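Gallery: room turnaround, second floor, March

Quick set from the Domano, shot during the morning changeover. 11 rooms on this floor, only got into a few of them before check-in started. Beds mostly. Wenceslao Valdovinos is doing a new housekeeping binder and is particular about pillows. Long ones stand up against the headboard, gray cushion goes in front, open end of the case away from the door.
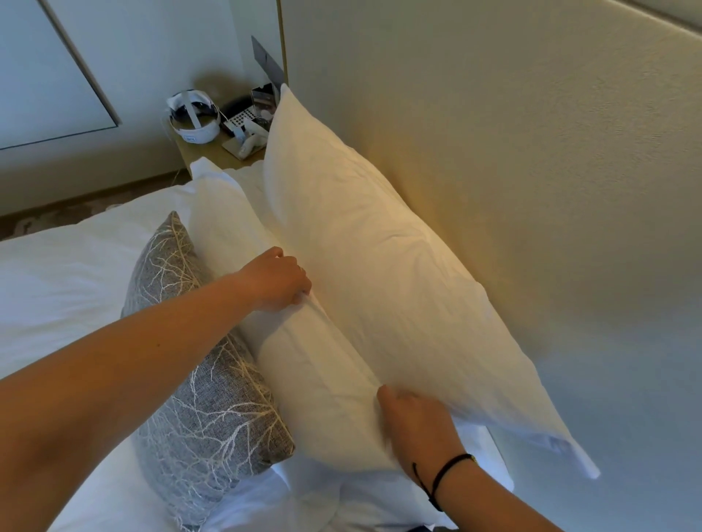

Cushion can be on already while the corners are pulled, then the loose bit of the case gets tucked in. Same order in every room pls, the twins too. Binder pages get printed Tuesday.

Still to add: bathrooms, towel fold, the desk in 183. Hallway ones came out too dark, will redo them after lunch when theres more light. Captions to folow.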